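# Leave the Softwood Table Alone

Every few months I read another piece telling people not to buy a softwood tabletop. The reasons are always the same. It dents. It marks. The boards don't match in color, and they match less as they get older. All of this is true, and I still think a glued softwood top is the best work surface most households can buy.

I have had one for six years. The panel came from Hubmann, which at the time sold plain edge-glued tops to anyone who walked in, and it cost me $200 without legs. The legs came off an older desk. It has been a dinner table, a sewing table, a place to fold sheets, and for one long winter the bench where I rebuilt four kitchen drawers. It is now back in the kitchen and I don't plan to move it.

The case against softwood is mostly about hardness. A dropped can will leave a dent in pine that it would not leave in maple. I have no argument with that. What I question is how much a dent matters. A table is a thing you put other things on. If it stays flat, stands still and can be wiped down, it is doing the job. Mine has a row of small dents at one end from a pasta machine clamp, and in six years they have not affected a single meal.

Hard surfaces fail too, and they fail in ways you can't fix. Before this table I had a coated one from Manex, bright white, with an edge strip that started lifting in the second year. Once water got under it the core swelled, and that was the end of it. There was no sanding it back, since the coating was thinner than a business card. I took it to the Flandlow transfer station along with a matching shelf that had gone the same way.

With solid wood you get to start over. I have sanded my top twice. The first time I overdid it, beginning with a coarse paper I had left over from a floor, and spent the rest of the afternoon taking out the scratches I had made. The second time I started at 120, finished at 180, wiped off the dust and put on two thin coats of oil. It took a morning, not counting drying. Most of the stains went. A ring from a hot pan did not, and I decided I could live with it.

Cost comes into this as well. The showroom out at Laltlow had an oak table in the window last September for $2,749. It was a good table. It was also 86 inches long, and the tag said to use coasters, keep it out of direct sun and avoid placing warm dishes on it. I don't see the sense in paying that much for a table and then protecting it from dinner. People who own one tend to buy a padded cover, then a cloth to hide the cover, and after that they could be eating off anything.

Then there is the matter of looks, which is where I lose most people. Sellers like to grade panels by how well the strips match. The better grades look almost like one wide board, and the cheaper ones are a mix of whatever was in the stack. Friends have told me the mix looks unfinished. One asked if I was going to stain it.

I wouldn't. Stain goes into softwood unevenly, and the bands in the grain usually come out blotchy unless you seal them first. More to the point, the joints tell you how the thing was made. Short lengths are glued end to end and side by side because trees don't come in tabletop widths, and using the short pieces means less of the tree gets thrown out. I'd like to see that when I look at it.

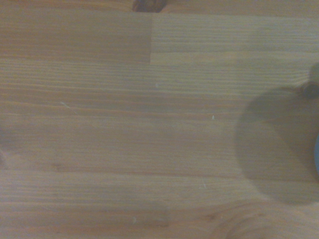 *Two strips of different color meeting end to end, with a long seam running under both.*

A step in color like that is the sort of thing a buyer will turn down in the store. I think it's the wrong thing to check. Check whether the panel is flat, by sighting down its length. Run a fingertip across the seams and see if you can feel a ridge. Look at the underside for gaps in the glue. Those are the faults that will bother you in a year. A pale strip next to a dark one is just two pieces of wood.

I will grant two things to the other side. If you chop directly on your table, buy something harder, or use a board. And if you rent a place with bad heating, expect some movement. My top shrank enough in its first winter that I had to slot the screw holes underneath so the wood could shift without splitting. That is a small job with a drill and a file, but it should be mentioned by whoever sells the panel, and it wasn't mentioned to me.

Otherwise the care is simple. Wipe up water. Use mild soap and not much of it. Oil it when it starts to look dry and gray, which for us is once a year - more often near the sink end. Put a trivet under the cast iron if you remember.

Thickness matters more than species, in my view. Thin panels sag between the legs and cup when one side gets damp. Mine is 42 millimeters thick, heavy enough that it takes two people to turn it over, and it has stayed flat the whole time. If the budget only stretches so far, I would take a thick panel in mixed strips over a thin one in matched strips, and spend what's left on oil and sandpaper.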